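Biltilley 로봇 동아리, 손에 쥐는 그리퍼로 비닐봉지 다루기 연습

최종 업데이트: 월요일 오후

Biltilley 로봇 동아리가 5월 한 달 동안 비닐봉지를 과제로 삼아 수업을 진행한다. 참가 학생들은 양손에 그리퍼를 하나씩 쥐고, 봉지를 집고 벌리고 안에 든 물건을 다루는 동작을 반복해서 익힌다.

수업을 맡은 지도교사 Fouzia Bukhari는 지난 학기까지 나무 블록과 종이컵을 썼다고 했다. 그는 "블록은 어디를 잡아도 모양이 그대로인데 봉지는 잡을 때마다 달라진다. 학생들이 손잡이 찾는 데서부터 막힌다"고 말했다.

수업은 한 번에 90분이며 한 조가 작업대를 쓰는 시간은 20분이다. 나머지 시간에는 다른 조의 기록을 보면서 동작을 구간별로 나누고 이름을 붙인다. 동아리가 이번 학기에 모은 기록은 모두 248건이다. 놓치거나 다시 잡은 시도도 지우지 않고 따로 표시해 둔다.

정리한 기록은 학생들이 만드는 로봇 팔 프로젝트 'Skito'에 쓰인다. Skito 조는 학기 말 교내 발표회에서 봉지에 든 병을 꺼내는 동작을 시연할 계획이다. 이웃 학교 동아리인 Hedero도 같은 과제로 참가 신청을 냈다. 두 팀은 같은 규칙으로 겨루며, 세부 규칙은 발표회 전에 따로 공지한다.

다음 학기 수강 신청은 동아리 게시판에서 받는다. 그리퍼를 처음 쓰는 학생은 첫 시간에 안전 교육을 들어야 한다.

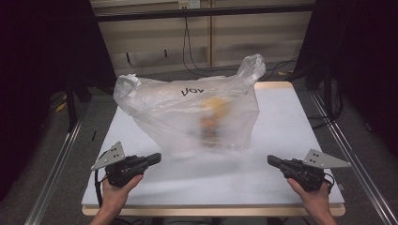
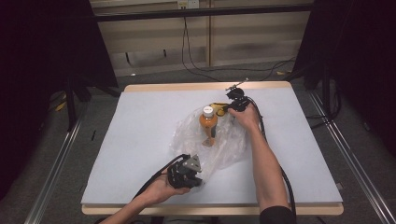
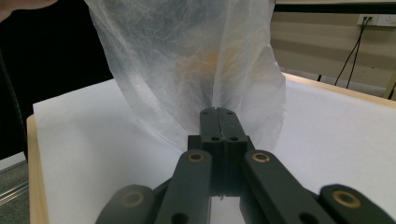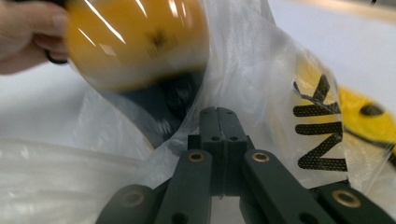

손에 쥐는 그리퍼와 비닐봉지를 이용한 작업 모습. /Biltilley 로봇 동아리

댓글 3

desmet_아빠
아이가 집에서도 장바구니 봉지로 연습합니다. 집게로요.

초코우유
248건이면 구간 나누는 것도 일이겠네요. 한 건에 얼마나 걸리나요?

3060
Hedero도 나오는군요. 발표회는 외부인도 볼 수 있나요?

문의: Biltilley 소식지 편집부 | 무단 전재 및 재배포 금지 | 맨 위로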